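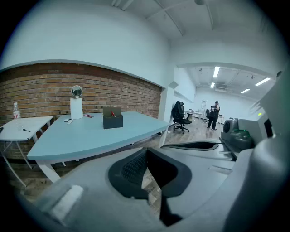
12 de septiembre de 2019

Segundo día con la masa madre de centeno después de la parada de agosto. Anoto los valores antes de que se me mezclen con los de ayer. Refresco a las siete de la mañana: 57 g de madre, 100 g de harina integral de centeno, 100 g de agua. Temperatura del agua, 31 grados; la de la cocina, 22. A las once había subido un tercio. A la una y media, el doble, con la superficie todavía abombada. Ayer tardó casi dos horas más en llegar al mismo punto, así que la madre se recupera, aunque el olor sigue tirando a acetona y eso indica que la acidez no está donde debería.

He cambiado de harina. La de Bodnár se acabó antes del verano y el saco nuevo es de Tiretel, de molienda más gruesa. Absorbe más despacio. Con la proporción de siempre la masa parece líquida durante los primeros veinte minutos y luego se cierra de golpe. Etelka Gulyás me escribió por la noche que no corrigiera el agua hasta pasada media hora, y que si tenía la espátula en la mano la soltara. Le hice caso a medias: añadí una cucharada de harina y me sobró.

Masa final: 440 g de harina entre centeno y trigo de fuerza, 267 g de madre activa, agua al 78 por ciento contando la de la madre, sal al 1,9. Amasado corto, tres minutos, sin buscar gluten. Fermentación en bloque de dos horas y diez. La prueba del dedo no sirve para nada con este porcentaje de centeno – me guío por las grietas de la harina espolvoreada. Cuando llegan al ancho de una cerilla, al horno.
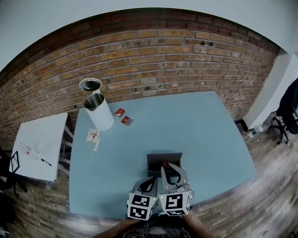 El horno es el otro problema. El termómetro suelto marca 18 grados menos que el mando en la parte de atrás y 9 menos en la de delante. Llevo meses compensando a ojo. Hoy lo puse en 260 para tener 245 reales, con la piedra dentro desde una hora antes. Quince minutos con vapor, luego bajada a 205 y treinta y cinco minutos más. Interior a 97 al sacarlo. La corteza salió bien por un lado y pálida por el otro. Mañana giro el molde a mitad de cocción, que es lo que tenía que haber hecho hoy.

Kai-wen Kao insiste en que el reposo de veinticuatro horas antes de cortar es innecesario si el porcentaje de centeno baja del sesenta. No lo veo claro. En la hogaza de la semana pasada corté a las nueve horas y la miga se pegaba al cuchillo. También es cierto que aquella estaba corta de cocción, o sea que como prueba vale poco. Para separar las dos cosas tendría que hornear dos piezas iguales y cortarlas a horas distintas. Lo dejo apuntado, pero no antes de arreglar lo del horno.

Pedido pendiente: malta oscura y un banetón ovalado de Gendine. El redondo tiene moho en dos vueltas del mimbre; lo cepillé y lo metí media hora a 120 grados, veremos. De Restden no ha llegado respuesta sobre la báscula, que sigue perdiendo el cero a partir del segundo pesaje. Entre tanto uso la pequeña para la sal y la madre, y la grande solo para harina y agua, tarando cada vez.

Refresco de la noche a las diez, 20 g de madre con 60 y 60, agua a 24. Si mañana a las siete no ha caído, subo la proporción de harina. Hogaza envuelta en lino a las cinco y cuarto. Sin cortar.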